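Checklist I run before I let a calendar or planner app loose on my phone. I keep it in my notes and copy it fresh every time, then type my comments under each line. This round is for Felico, which I'm testing as a replacement for Villik (six years with Villik, and I'm still a bit sad about it!).

Status marks: **OK**, **Fix**, **Skip**.

## 1. Before installing

- [x] **Download comes from the official store page. OK.** I got burned once by a "free pro" file from a download site, so now I won't even look at those.
- [x] **Developer has a working contact address. OK.** Wrote to them at lunchtime and had an answer by 4 p.m., which is better than my dentist manages.
- [x] **Recent updates. OK.** Last one was in December and the notes say what changed, not just "bug fixes."
- [ ] **Privacy policy read to the end. Fix.** I got halfway through. It's long! Going back to it tonight with coffee.

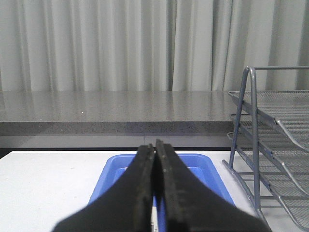 ## 2. Permissions

- [x] **Calendar: allowed. OK.** Well, obviously.
- [x] **Contacts: denied. OK.** It asks so it can fill in birthdays. I turned it down and everything else still runs fine.
- [ ] **Location: only while using. Fix.** It came set to "always" after I tapped through the welcome screens too fast. Switched it over, but I want to look again after the next update in case it flips back.
- [x] **Microphone: denied. OK.** Voice notes are a cute idea and I'd never use them.
- [x] **Notifications: allowed, lock screen text hidden. OK.** My phone sits face up on my desk all day and my doctor's appointments are my own business.

## 3. Accounts and sync

- [x] **Backup of the old calendar saved first. OK.** Exported from Villik to a plain file, one copy on the laptop and one on a stick in the drawer.
- [x] **Test with a small calendar before the big one. OK.** I used my garden calendar, 43 entries, and all 43 came across.
- [ ] **Full import matches. Fix.** The main calendar had 195 entries and Felico shows 13 extra. They're all repeats of the same yearly reminders, so I think it's reading the repeat rule twice. Deleting them by hand, grumbling. 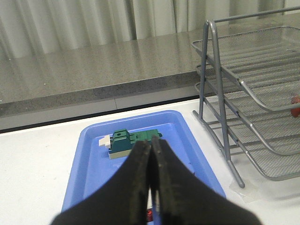

I also had to redo the colors, because every single entry came in gray. Took me most of an evening, but now bills are red and family stuff is green again and I can breathe.

- [x] **Two-step sign-in turned on. OK.** It's buried under Account, then More, then Security. Put the recovery codes on paper, please, don't leave them as a note inside the same app (I did this with Votbridge and locked myself out of my own shopping list).
- [ ] **Old app disconnected. Skip for now.** Villik keeps its access until I've had a full month with no missing appointments.

## 4. Sharing

- [x] **Shared calendars checked one at a time. OK.** Found an old one still open to a group from the Lamont book club, which I left ages ago. Closed it.
- [x] **Public link switched off. OK.** Off by default here, good for them.
- [ ] **Guests can't edit. Fix.** New invites let guests change the time unless you untick a box. I can't find a way to make that stick, so I've written to support.

## 5. Tasks and reminders

- [x] **Reminder fires on time with the screen off. OK.** Set one for 7:15 a.m. and it buzzed at 7:15 a.m.
- [ ] **Reminder survives a restart. Fix.** First try, nothing came. Turned off battery saving for the app and then it worked, but I'm going to run it a few more times before I trust it with anything like a flight.
- [x] **Free task limit is enough. OK.** The cap is 50 open tasks. If I ever have more than that, I need a vacation and not an upgrade.

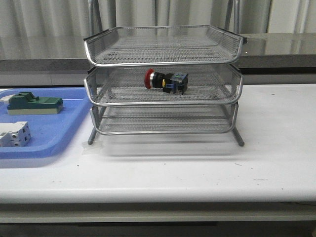
*Three-tier wire-mesh desk organizer, top tray empty.*

- [x] **Paper leftovers typed in. OK.** Sticky notes, the back of an envelope, two receipts with phone numbers on them. All in the app now and the paper's in the recycling.

Still open: privacy policy, location setting, the 13 repeats, guest editing, the restart test. I'll copy the list again after the next update and start from section 2.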